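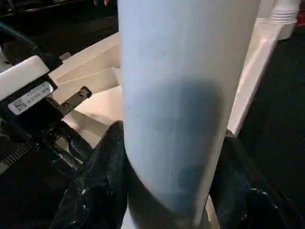 Flatuvano: planificación de equipamiento

README del directorio de compras
Última revisión: 10/12/2022

Contenido de este directorio

Aquí se guarda lo necesario para preparar, justificar y seguir las compras de equipo de la celda de manipulación Flatuvano. El texto está pensado para quien tenga que pedir presupuestos o montar una segunda celda a partir de la primera. No cubre la instalación del software ni la calibración, que tienen su propia documentación en el repositorio principal.

Archivos:

inventario.csv – lo que hay comprado, con estado y ubicación
presupuesto.csv – partidas previstas, con importe y prioridad
proveedores.txt – condiciones de entrega y devolución
consumibles.csv – piezas que se gastan y su reposición
objetos.csv – objetos de prueba para agarre
plantillas/ – hojas de solicitud y de recepción

Los CSV usan punto y coma como separador y coma decimal. Los importes van en euros sin IVA. Si un proveedor da el precio con IVA incluido, se recalcula antes de anotarlo y se deja el original en la columna notas.

Alcance del presupuesto

El presupuesto se divide en dos bloques. El primero es de puesta en marcha: brazo, pinza, cámara de muñeca, mesa, cableado y alimentación. El segundo es de funcionamiento y cubre recubrimientos de dedos, cables de repuesto, tornillería, etiquetas y objetos de prueba. En la primera versión del plan los dos bloques estaban mezclados y el segundo se quedó corto. Desde entonces no se pueden pasar fondos del funcionamiento a la puesta en marcha sin abrir una solicitud nueva.

Las partidas con prioridad 1 bloquean el trabajo si faltan. Las de prioridad 2 permiten seguir con limitaciones. Las de prioridad 3 pueden esperar al ejercicio siguiente.

Partidas principales

Pinza de dos dedos
Proveedor: Irnstead
Prioridad: 1
Importe: 1285
Unidades: 1
Notas: el precio incluye la pieza de acoplamiento a la muñeca, pero no los recubrimientos de los dedos. Pedir siempre el plano del acoplamiento junto con la oferta. La primera oferta que recibimos no lo traía y hubo que retrasar el pedido.

Cámara de muñeca
Proveedor: Dilter
Prioridad: 1
Importe: 369
Unidades: 2 (una montada, una en almacén)
Notas: el importe es por unidad. Comprobar la distancia mínima de enfoque con la pinza cerrada sobre un objeto ancho. Un cilindro de diámetro grande ocupa buena parte de la vista y tapa lo que queda detrás, así que conviene probar con uno antes de aceptar la entrega.

Recubrimientos para dedos
Proveedor: Tu
Prioridad: 1
Unidades: 10 por pedido
Notas: negros, blandos, con superficie rugosa. Se compran en lote. El proveedor no admite devolución de lotes abiertos, de modo que la revisión de medidas se hace con la muestra suelta que envía antes. Guardar la muestra.

Cableado de muñeca
Proveedor: cualquiera que cumpla la hoja de especificación
Prioridad: 2
Notas: incluir holgura suficiente para el giro completo de la muñeca. El cable y el conector se piden juntos. Pedirlos por separado salió más barato una vez y costó una semana de parada porque el conector no coincidía.

Mesa y paneles
Proveedor: local
Prioridad: 2
Notas: superficie clara y mate. Los paneles verticales se presupuestan aparte de la mesa.

Objetos de prueba

La lista de objetos.csv se redacta pensando en la reposición. Cada objeto tiene un código, una categoría de forma, el color, el acabado y un campo que indica si se puede volver a comprar igual. Cuando un artículo se descataloga, el código se retira y no se reutiliza.

Para la categoría de cilindros se compran vasos y botellas de superficie lisa, preferiblemente mates. Los acabados muy brillantes se anotan como tales y se piden en menor cantidad. También se anota si la pieza tiene una costura visible, ya que dos lotes del mismo modelo pueden diferir en eso.

El gasto en objetos es pequeño comparado con el resto, pero genera muchas facturas sueltas. Se agrupan en un único pedido por trimestre. Las compras urgentes fuera de ese pedido necesitan una línea de justificación en notas.

Columnas de presupuesto.csv

partida – nombre corto, sin abreviaturas propias
bloque – puesta_en_marcha o funcionamiento
prioridad – 1, 2 o 3
importe_unidad – en euros, sin IVA
unidades – número entero
proveedor – tal como figura en proveedores.txt
plazo – en días laborables, según oferta escrita
estado – previsto, solicitado, recibido, rechazado
notas – texto libre

El plazo se rellena solo con ofertas escritas. Los plazos dados por teléfono van en notas.

Recepción

Al llegar un equipo se rellena la hoja de recepción antes de montarlo. Se copia el número de la etiqueta del fabricante y se comprueba que siga siendo legible una vez atornillado el soporte. Si va a quedar tapada, se hace una copia y se pega en la base. Los tornillos sobrantes se guardan en una bolsa con el código del equipo.

El pago final a Irnstead y a Dilter se autoriza con la hoja firmada. Con Tu se paga por adelantado.

Calendario de compras

El cierre de solicitudes para la segunda celda es en julio. Las partidas de prioridad 1 deben llegar a esa fecha con oferta escrita. Las de prioridad 2 pueden llegar con una estimación, siempre que se indique de dónde sale.

Pendiente

Falta una segunda oferta para la pinza.
Falta decidir si la cámara de almacén se cuenta en la segunda celda o se mantiene como repuesto de la primera.
Falta pasar a consumibles.csv las bridas y la tornillería, que siguen en una hoja aparte.
Revisar la línea de paneles: la medida del último presupuesto no coincide con la de la mesa.

Cambios

Para modificar una partida, abrir una solicitud con el nombre de la partida en el título y adjuntar la oferta en PDF. Los cambios de importe sin oferta adjunta se devuelven.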